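Print this page | E-mail this page

Sorting Out a Jewelry Jumble Without Buying an Organizer

I have my doubts about jewelry organizers. The Brumero catalog wants $239 for a hanging one with 748 loops and pockets, and I can't think of anyone who owns 748 things to put in it. Try a cardboard box first. If you still want the organizer in November, it will still be for sale.

1. Pick a box with low enough sides to reach into. A grocery box is fine, printing and all. Skip the felt liner that the Dutwood people swear by. I tried one and earring hooks caught in it all week.

2. Put in only the things you wear. Watch, bangle, beads, a cord bracelet or two. Lay them on the bottom in one layer. Once you start stacking, you're back to a jumble. 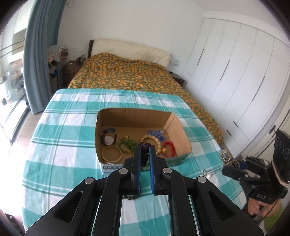

3. Keep stiff pieces toward the sides and leave the middle for anything that bends. Stand a watch on its curled strap if it will stay up. You'll hear that beads must never touch metal. Maybe so for good pearls, but for everyday strands I have yet to see the harm.

4. Every so often, take it all out and spread it on a bed. A fitted sheet pulled tight works better than a blanket, as small parts don't sink in. Pull the chains away from the beads before you try to undo any knots. 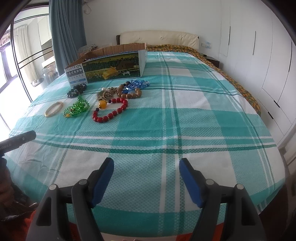

Gold chain, beads and a bangle laid out on the sheet.

5. Work on a knotted chain flat, with two pins, from the loosest part. Give it 9 minutes. The baby powder trick gets passed around a lot, and all it ever gave me was a powdery knot.

6. Return the pieces one at a time. Anything you hesitate over goes in an envelope. If you haven't opened the envelope in four months, give the contents away.

Print this page | E-mail this page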